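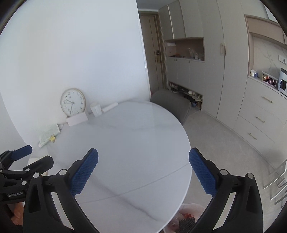

How to Read a Clock With Hands

A clock with hands is called an analog clock. It has a round face, a ring of numbers and two hands that move. Some have a third, very thin hand for the seconds. Once you know what each part does, you can read any of them, from a small one on a table to a huge one on a tower.

The face and the numbers

The flat part with the numbers on it is called the face, or the dial. The numbers go from 1 to 12. The 12 belongs at the top and the 6 at the bottom. The 3 is on the right and the 9 is on the left.

A table clock does not always stand up straight. The one on the round marble-patterned table is tilted, so its 12 is toward the upper left. There is also a white box in front of it that covers the bottom of the dial. You can still work out the time on a clock like this, but first you have to find the 12. Start from there and follow the numbers around. If you forget to do this and pretend the 12 is straight up, you will get the wrong answer.

Which way is clockwise?

The hands always travel the same way: from 12 to 1, then to 2, and on around the circle. This direction is called clockwise. Going the other way is called counterclockwise. You will hear these words in other places too. Most jar lids close clockwise and open counterclockwise.

The short hand

The short hand shows the hour. It is slow. It takes a whole hour to get from one number to the next, and twelve hours to go all the way around. There are 24 hours in a day, so it goes around twice. The first trip is from midnight to noon and is called a.m. The second is from noon to midnight and is called p.m.

When the short hand is between two numbers, the hour is the number it has just passed. If it is between 4 and 5, it is still four something. It does not become five o'clock until the hand gets to the 5. Between 12 and 1, the hour is still 12.

The long hand

The long hand shows the minutes. It goes all the way around in one hour, or 60 minutes. Many clocks have small marks around the edge, one for each minute. From one big number to the next is five minutes, so you can count by fives.

1 is 5 minutes
2 is 10 minutes
3 is 15 minutes
4 is 20 minutes
5 is 25 minutes
6 is 30 minutes
7 is 35 minutes
8 is 40 minutes
9 is 45 minutes
10 is 50 minutes
11 is 55 minutes
12 is the start of a new hour

What if the long hand stops between two numbers? Count by fives to the last number it passed, then add one for each small mark. If it is one mark past the 4, that is 20 and one more: 21 minutes.

Putting it together

Read the short hand first and the long hand second. Say the short hand is a little past the 7 and the long hand is on the 4. The hour is 7. The long hand says 20 minutes. The time is 7:20.

Now try one yourself. The short hand is halfway between 2 and 3, and the long hand is on the 6. Work it out before you read the next line.

It is 2:30. You can also say "half past two," as the long hand has gone half of the way around.

Quarter past and quarter to

A quarter is one of four equal parts. A quarter of an hour is 15 minutes. When the long hand is on the 3, people say "quarter past." When it is on the 9, there are 15 minutes left until the next hour, so people say "quarter to." 5:45 is quarter to six — the short hand will be close to the 6 but not on it yet. This one catches a lot of people.

What about the seconds?

There are 60 seconds in a minute. A second hand goes around the whole face in one minute. Five minutes is five times 60, or 300 seconds. That is a long time to count out loud, but you can try it.

Make a practice clock

You need a paper plate, a strip of thin card, a pencil and a paper fastener.

1. Write 12 at the top of the plate, 6 at the bottom, 3 on the right and 9 on the left. Then fill in the others.
2. Cut one long hand and one short hand from the card.
3. Ask a grown-up to make a hole in the middle of the plate and in one end of each hand.
4. Push the fastener through both hands and the plate, and open it out at the back.

Set a time and ask someone to read it. Then turn the plate a little, so the 12 is off to one side, and let them try again.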